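November 27, 2021

Cold again. The heating clanked on before it was light and I lay there deciding whether I believed the clock. Porridge, the end of the marmalade, and then the letter from Niver, which I had been leaving under the fruit bowl in the hope that it would improve.

It had not improved. They have now written to every house in Illton to say that the bus will be "reimagined". I have lived long enough to know what happens to a thing when it is reimagined. The number 11, which goes past the surgery and the chemist and stops where old people can reach it, is to be replaced by something called a flexible zone. You ring up, or you use the telephone program, and a small bus comes to collect you from inside the zone and puts you down somewhere else inside the zone. There is a drawing of a woman laughing at her phone in the rain. I have never seen anyone in Illton laugh at a phone in the rain.

The letter says the scheme was tried in Ornach and that passengers were delighted. It doesn't say how many passengers, or who asked them, or whether they were asked on the bus or afterwards in the warm. I went to Ornach in April to see the dentist and waited at the shelter long enough to read the whole of the notice about dogs, so I have my own view on delight in Ornach.

Barrett Kapoor came by at coffee time with his copy of the letter already marked up in pencil. He is more hopeful than I am, and always has been, and it costs him a good deal in subscriptions. He thinks the present timetable is so bad that anything must be better. I said that was what they told us about the post office. He ate two of the good biscuits and said I ought to go to the meeting and put my questions politely. I said I would go. I made no promise on the other point. 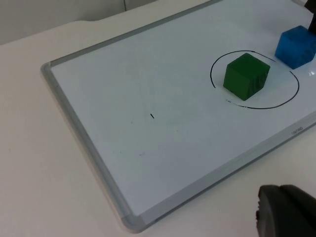
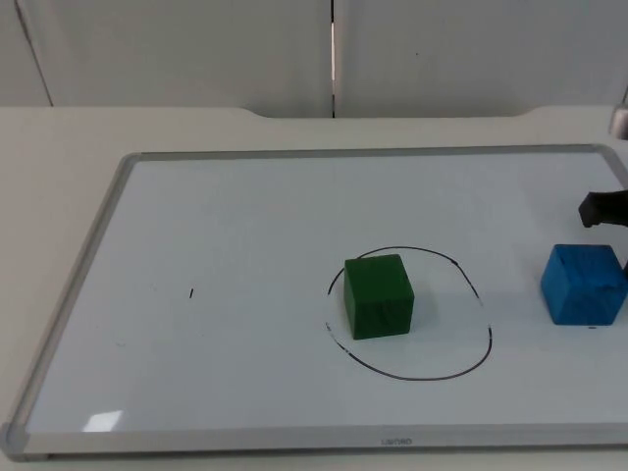

The meeting was at the library and lasted the best part of the afternoon. A young man from Schumacher, who are the consultants (Niver can't apparently reimagine a bus without help), talked us through the zone. He was pleasant and had nice shoes. The zone is a ring drawn round Illton by someone who has never carried shopping up Cope Hill, and I thought of it at once when I looked at the green block on the whiteboard, up in one part of its wobbly circle with all that bare white below it. We are the block. All the buses will be wherever the block is, and the people out at the bottom of the ring will be told that they are, technically, inside. I asked how long a person might have to wait at the far edge. He said it would depend on demand. I asked what it depended on if there was no demand because everyone had given up. He wrote that down, or he wrote something down.

A woman behind me wanted to know whether her pass would still be good. Yes, he said, in principle. I have put "in principle" here so that I can find it again when it turns out to have meant no. Then somebody asked about hospital appointments, and the answer was that journeys outside the zone would be met by "connecting services". Which are those? The 103, it seems, the same 103 they took off on Sunday evenings and never put back.

There was a figure too. Some 500 households had replied to the survey and most were in favour. I didn't get a survey. Barrett didn't get one either, though he now thinks he may have put it out with the recycling, and he was sorry I had mentioned it in front of people.

I will say this for them, the tea was hot. And the man did stay behind and let old Mrs Farrow tell him about her hip, all of it, and he didn't look at his watch. It may be that he'll go back and say something sensible to somebody. I would like to be wrong about the bus. I was wrong about the new bins, which have turned out fairly well apart from the lids.

Walked home with Barrett, as the bus was late. He says I should write to Niver tonight while I am cross. I'd sooner do it tomorrow when I can spell. I have made a start on the back of the envelope: ask for the Ornach numbers, ask about the pass in writing, ask what happens to someone with no telephone.

Soup and toast. Need marmalade, stamps and a bulb for the landing.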